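Baretti adds Drift effect to Jaltwood lighting control software

May | By Booker Brannigan, Baretti press office 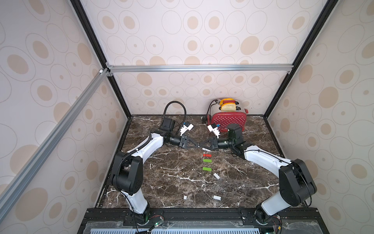 Baretti has released Drift, a new effect for the Jaltwood lighting control package. Drift moves a colour gradient across a pixel matrix along a path set by the user. It is included in the standard licence and needs no extra hardware.

The effect has three main parameters. Angle sets the direction of travel in degrees. Spread sets the width of the gradient as a percentage of the matrix, with a default value of 80. Hold sets the pause between passes, in frames, with a default value of 42. All three can be changed while the effect is running and can be stored in a cue.

Drift was tested at Pennington on a matrix of 488 fixtures. Show files saved in earlier versions open without conversion, but cues that use Drift are skipped when loaded in version 2 or older.

The update to version 3 can be installed from the Jaltwood settings menu. The revised manual will be available from Friday. Support questions should be sent to the Baretti office in Drundunstead.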